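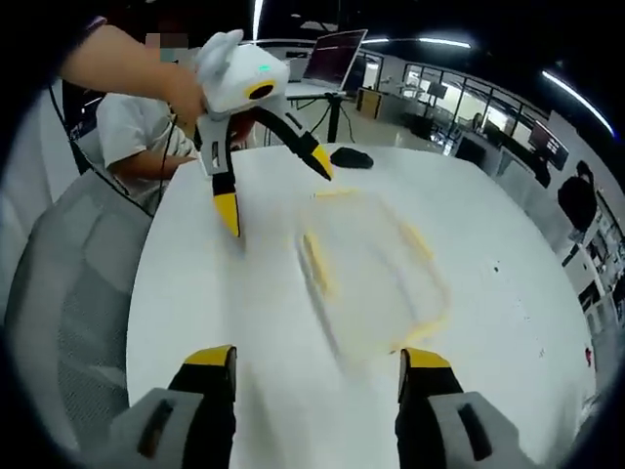
The big round table, with a computer mouse toward the far side.

2/27/22 | By Pushpa Kaushik
Last updated 14 hours ago

The round white table on the Follero side of the second floor is staying. Several people asked after the January mailing listed it with the furniture to be sold. The listing was my mistake. The table going out is the oval one from the Arine room, and it has already been spoken for.

We have had the round table since August. It came from Fakia, the office furniture place on Chu Street, and cost $1,860 with delivery. The top arrived in one piece and had to come up the back stairs on its edge, so moving it again is not something we want to do soon. Hok-lam Yip measured the doorways before it was ordered and has kept the drawing if anyone needs it.

Sign-up for the table works the same way as for the two small rooms. Put your name and the hours on the sheet by the door. If the sheet is blank, the table is free and you can sit down without asking. Groups that want it for a full day should write to me first. Last month it was booked for 80 hours, more than either of the small rooms, and there were a couple of mornings when two groups turned up together. Both had written on the sheet, one of them on the back. Please use the front.

A few points on looking after it:

The white top shows everything. Wipe it with the gray cloths and plain water. The spray under the sink is for the kitchen counters and leaves a dull patch. Ballpoint comes off with a little rubbing alcohol on a paper towel, but marker may not, so put cardboard down if you are using markers. The same goes for glue and craft knives.

Bags and coats go on the hooks. Hot mugs need a coaster, and there is a new stack of them on the windowsill.

When you finish, take your things with you. Mice, chargers and pens left behind go in the bin on the shelf next to the printer. Fung-ping Fang goes through the bin at the end of the month, and anything without a name on it is put out for general use. There are about 39 items in it now, mostly cables, along with a good pair of reading glasses in a brown case.

Abenezer Hadgu has offered to look at the wobble some of you mentioned. He thinks one of the feet needs turning down and that it will take a few minutes. If it still rocks after he has been, write a note on the sheet and say where you were sitting.

Chairs are a separate matter. We are short when a large group meets, and the folding ones are stored downstairs. Siu-ming Siu has the key to that closet. Ask him the day before, and bring the chairs back down when you are done.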